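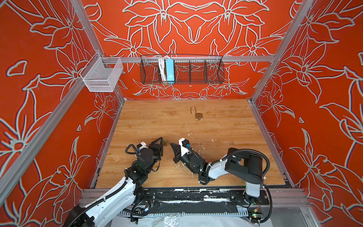

Filed under: Robot software

The key, the padlock, and the planner that agreed with itself

I have been asked three times since February what I think of Tannous, the planning layer Hjørdis Lindqvist wants us to adopt for two-arm work. My answer has been the same each time. I think it plans well and explains itself badly, and I'm not willing to swap the second problem for the first one.

Padlocks have been my complaint generator for a while now. A small brass key, a small brass lock, two arms, a wood-grain floor. If you want to find out whether your software knows where things are or merely has a strong opinion, give it a key. The fingertips cover half of it, and whatever the camera sees of the rest is a few pixels of shiny metal that look a lot like the few pixels of shiny metal next door.

The demo version of Tannous has the left arm pick up the key, bring it to the middle, and line up with the right arm for a handover. On screen it's lovely. You get a tree of steps, each one turning green, and a confidence number beside it. The trouble is where the number comes from. I went through the source with Hussam Issa on a Monday afternoon, and the confidence for "key in left gripper" is computed from the gripper width and the last pose estimate. The last pose estimate, once the gripper closes, is copied from the gripper. So the planner asks the gripper where the key is, the gripper says "in me," and the planner reports that two sources agree.

That's one source wearing a hat.

Hussam's defense was that everyone does it. He's right, and I have done it myself. Freezing the object to the hand after the grasp is a perfectly sensible shortcut for a block or a cup. A key can swivel between the fingertips and still leave the jaws at the same width. Nothing in the width reading will tell you that the blade now points at the floor.

So we logged it. 200 pick attempts, same key, start position shuffled, with Maribel Pacheco going through the recordings afterward and marking the true angle of the key by hand (thank you, Maribel, I owe you several lunches). Tannous called the grasp good in all 200. By Maribel's labels the key was within tolerance for the handover in 151. The other 49 were in the hand, sure, and would have been useless to the next arm or to any lock.

I'd like to be fair about the motion side, where I expected to be grumpier. The two-arm collision checking is good. It's willing to bring the grippers in close with a small gap between them, where our old setup would give up and send both arms home. It also deals with the cable sleeves as fat, floppy shapes instead of pretending they aren't there. Replanning takes 90 milliseconds on our machine, fast enough that I stopped noticing it.

Then there's the perception module, and the claim in the docs that it is "background independent." Our back and side walls are orange-red with enormous pale flowers all over them, and I was looking forward to this part. The segmentation mostly held up. What it did do, every so often, was put a confident outline on one of the white splatter marks on the floor and label it "small part." Raising the threshold got rid of those and also got rid of the key. There's a setting somewhere in between, I assume. I haven't found it, and the config file has two parameters with nearly the same name, one of which does nothing as far as Hussam and I can tell.

Hjørdis thinks I'm holding a new tool to a standard our own code never met. Possibly. But our own code prints "grasp assumed" in the log, in those words, and I've come to value that more than a green box.

What I've asked for before we move anything over:

A separate look at the key after the grasp, from the camera, with the gripper pose left out of the estimate.

A third state in the tree. Good, bad, and don't know.

A log line that says which sensor each number came from.

Dalal Awad has a branch with the first one half done. It turns the wrist a little, compares the two views and refuses to continue if they disagree. It's slow and it complains constantly, and so far I trust it more than anything else we run. I'll rerun the same set of start positions once her branch builds against the current release, which as of this morning it doesn't.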